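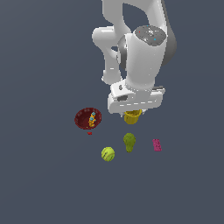
Lerato Steyn had the registrar's letter in her bag for two days before she showed it to Ilse. It said the appeal against Plastholm could go ahead if security of $81,000 was lodged by Friday. Ilse waited while Lerato looked for the page. "Read me the number again," Ilse said. Lerato read it again.

Short Fiction | Reviews | Archive | Submit

The Bond
By Torben Hellwig
August

They had lost the first hearing on a point about service. The claim was for the shed and the two paddocks behind it, which Plastholm had fenced while Ilse was in hospital. Their lawyer, Eliécer Quintero, had never raised his voice about it. He billed in blocks of 20 minutes and ate his lunch in the car.

"They can ask for security," he told them when he came down. "You live overseas half the year and you have no property here except the property you're fighting over."

"So we pay to get our own land looked at," Ilse said.

"You pay so that Plastholm gets its costs if you lose."

Lerato asked if the amount could be changed. He said he could apply to vary it, and that he'd once had a bond cut by 25 per cent, for a fisherman. The filing fee was $200. She wrote the cheque on her knee.

The application was heard on the papers. Pascal Voß wrote the reply for Plastholm and it ran to four pages, most of it about the couple's travel. He had their flights right. He had Ilse's middle name wrong all the way through.

Thursday night they sat in the kitchen of the rented unit with the bank statements. Ilse did the adding on the back of an envelope. Her brother would lend them some. The van could go.

"We could stop," Lerato said.

Ilse kept adding. When she got to the bottom she turned the envelope around and slid it across. It was short, but less short than it had been at tea.

"Ring your cousin," she said.

Lerato looked at the clock on the stove and went to find her phone.

3 comments
Share 25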